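计算机硬件基础(实验部分)讲义
第四讲 台式机的拆解与部件摆放
Rokelmont 校区 硬件实验室

一、先说这一讲不讲什么

市面上的装机教程大多从“如何挑选配件”开始,配上一张性能排行表,再劝你多花一点钱。本讲不做这件事。我们用的是品牌商用台式机,机箱、主板、电源都是厂家配好的,没有什么可挑。要练的是把它拆开,把拆下来的东西放对地方,再原样装回去。

另外请对“免工具设计”这四个字保持怀疑。厂家的宣传页上,整台机器似乎用手指拨几下就散开了。蓝色的卡扣和拉手确实是给手用的,可是卡扣用久了会发涩,托架和机箱之间的配合也未必像图纸上那样松紧得当。遇到拉不动的时候,多半是还有一处没有松开,而不是力气不够。

二、打开之后先认部件

机箱侧放,侧板取下,开口朝上。不要急着动手,先认清几样东西:

主板。绿色的大板,板上印有 DELL 标志。
CPU 插座。金属压框掀起,里面是空的。
扩展插槽。白色的是 PCI,蓝色的是 PCI Express,纽扣电池夹在两者之间。
芯片组散热片。黑色,旁边是两个蓝色的 SATA 接口。
电源。灰色的盒子,标签上有规格和认证标志。

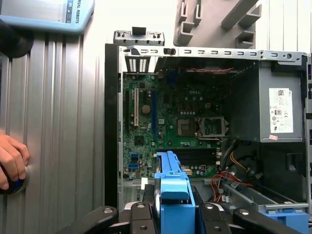
Tinimska 在课程留言板上写道:“我不太同意先认部件这个顺序。认了半天名字,手一伸进去照样不知道该先碰哪根线。不如直接从硬盘托架拆起,拆到哪里认到哪里,记得还牢一些。”

这个意见有一半道理。光背名称确实没有用,去年四月那一轮实验,有人部件图填得一字不差,拆数据线时却捏着线往外拽。但“拆到哪里认到哪里”的前提是拆错了也不要紧,而 CPU 插座恰恰不属于这一类。触点区域一旦被碰弯,修复的成功率很低,我不相信网上那些用自动铅笔扳针脚的视频,镜头通常在开机之前就结束了。所以顺序不改,认部件的时间可以缩短。

三、拆卸顺序

1. 断电,拔掉电源线,按一次开机键释放余电。
有人认为这一步是仪式。它只花几秒钟,照做。

2. 触摸机箱的裸露金属部分。
防静电手环实验室里有,愿意戴就戴。手环没有接地就只是一条带子,戴之前检查夹子夹在了哪里。

3. 拔下硬盘的数据线和供电线。
捏住插头,不要捏线。带锁扣的插头先压锁扣。

4. 取出硬盘托架。
托架是蓝色塑料的,顺着导向抽出。抽不动就停下,回到第 3 步检查线是否都已拔掉。

5. 取内存条。
两端的卡扣向外扳开,内存条会略微翘起,再垂直取出。

6. 取 CPU。
先松压杆,再掀压框。捏住芯片的两侧边缘,垂直提起,不碰底面。

常见的教材会在这里附一张“标准用时”,有的还精确到秒。我没有见过哪一份说明了这个用时是怎么测出来的,也没有说测的是哪一型号的机箱。本课不按用时评分。

四、拆下来的东西放在哪里

这一节的内容在多数教程里只有一句话:“妥善放置”。怎样算妥善,不说。

本实验室的做法是用深灰色的模制托盘,每样东西有固定的位置。CPU 放进方形凹槽,四角有导向;内存放进下方的长槽,两端有凸起的护片;硬盘托架横放在托盘上沿。托盘放在铝制台面上,台面有等距的沟槽,小螺丝掉进去会顺着沟走,所以螺丝一律进螺丝盒,不要随手搁在台面上。

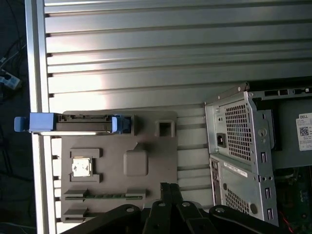 图 4-2 托盘上的硬盘托架与 CPU

关于托盘有几点保留意见,一并写在这里。

第一,凹槽只保证放得下,不保证放得对。芯片在方形凹槽里转九十度一样放得进去,装回时仍然要看芯片上的三角标记或缺口。以为进了槽就不会装错,是把托盘当成了它不是的东西。

第二,托盘的塑料是否防静电,供应商 Rindham 的说明书写得很含糊,只说“适用于电子元件”。在拿到明确的参数之前,请当它不防静电,该摸金属就摸金属。

第三,托盘上的位置是按这一类机箱设计的。换一台机器,多一块扩展卡,就没有地方放。到时候铺一张纸,在纸上写清楚名称,效果并不差。

实验室的耗材登记表里,编号 157 的那一页是历年丢失和损坏的部件。最多的一项是螺丝,其次是内存条。这张表能说明什么,我不敢说得太满:螺丝本来就多,丢得多也正常,而且早年的登记并不完整。愿意自己判断的同学可以去翻。

五、装回

装回的口诀是“倒着来”。大体不错,细节上有两处靠不住。

其一是线。拆的时候线往哪里走都行,装的时候红、黄、黑几种颜色的电源线会堆在机箱中部,往硬盘位那边挤。如果先装托架再理线,线很容易压在托架下面,侧板勉强能合上,托架却没有到位。应当先把线拨到一侧,看清导轨,再放托架。

其二是声音。许多教程让你“听到咔哒一声”为准。有的卡扣会响,有的不响,还有的在没有到位时也会响一下。判断的办法是看蓝色卡扣是否回到原来的位置,再轻轻往外拉一拉。

装硬盘托架时还要注意:
手从上方进入,避开 CPU 插座和内存槽上空。
两侧对齐以后再往下压,不要一头先进。
压住不动时,先看下面有没有线。
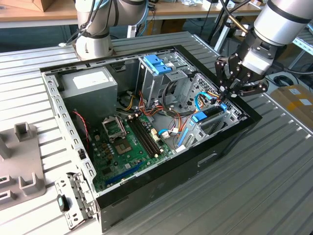 六、课后练习

(一)画出你所用机箱的内部布局,只画你亲手碰过的部件。没有碰过的留空白,不扣分。

(二)找一篇网上的拆机教程,标出其中没有给出依据的说法。Ko 论坛的精华帖区有长短不一的文章可选,最长的一篇连同回复有 1,123 楼,不必读完。

(三)用不超过半页纸回答:如果没有托盘,你会怎样摆放拆下来的部件?请写出具体的位置,不接受“妥善放置”。

练习于下次实验课前交到门口的文件架上,纸质版,写明组号。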